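Gripper tips from the bench: jars, lids and slippery things

Quick notes from trying hand-held grippers on kitchen stuff. Mostly so I don't have to work it out again in August. Tips sent in by Nuanchan Inthanon are marked NI.

Start with a spice jar. Cheap, everyone's got one, and the shape is awkward enough to show up a bad set of fingers. 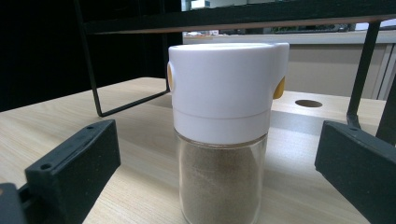
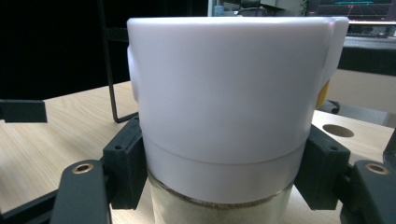
Same style of jar both times, glass with a white plastic top. Fingers open in the first, closed on it in the second.

Where to grab

Low on the cap, near the band. Stay off the buttons and the spout. Anything that sticks out will turn the jar when you squeeze, and then you're chasing it round the table.
Glass is OK if it's clean. Greasy glass, forget it. Wipe with a bit of vinegar first.
Check the cap is screwed on tight before you lift by it. Ask me how I know.

Fingers

Tried two sets so far, the plain blocks and the Ridow soft pads.
Plain blocks: good on flat sides, fussy on round ones. Line them up square or teh jar tips.
Ridow pads: forgiving, but they pick up every grain of pepper. Wash in warm soapy water, air dry, don't put them near the heater.
Rubber band round each finger works nearly as well as pads for light jars. Swap when they go shiny. (NI)
Snug up the finger screws every 20 grabs or so. They do creep.

Camera

Look at the picture before you start, not after. Did a whole run with a thumbprint on the lens.
White caps glare under a bright lamp. Turn the lamp to the wall, much better colour.
Keep the far side of the table tidy, it all ends up in the shot.

Comparing properly

Same jar, same fill, same spot. Pencil mark or a dot of tape on the table.
Weigh the jar. Mine is 232 g with the powder in, and it matters, a half empty one is a different test.
Do 7 lifts per finger set, have a break, then 7 more. Tired hands squeeze harder.
Write down drops straight away. Also slips, seperate column.
Naromside sheet is fine for this, just ignore the controller page if you're doing it by hand.

Still to try

Cork lids. Square tins. The Illthorpe arm with the same fingers on it, once the cable turns up.
Flour bags, maybe, outside.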